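Closel Work Surface Kit for Tabletop Arm Cells

The Closel kit from Gerlach supplies the expendable surface on which a tabletop arm and two-finger gripper carry out placement work. It consists of corrugated cardboard sheets, one roll of blue painter's tape and a printed setup card. Sheets are sold in packs of 30.

Setup. Move the arm to its parked position and switch off the drive power. Lay the sheet flat and secure its corners. Mark the placement lines with tape, pressing each strip down from the center outward. Wire racks and other fixtures are set down after the lines have been marked.

Care. The surface should be inspected after every 500 cycles. Tape that has lifted, curled or torn must be replaced, and loose fragments removed by hand before power is restored. Finger pads are to be wiped with a dry cloth at the same inspection. 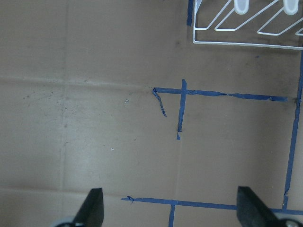 Replacement sheets and tape may be ordered separately under kit number 19. Orders are handled by Gisela Wendt, Parts and Service.

Related items
Sustumier finger pads, set of 2
Zornbridge wrist cable cover
Closel corner clamps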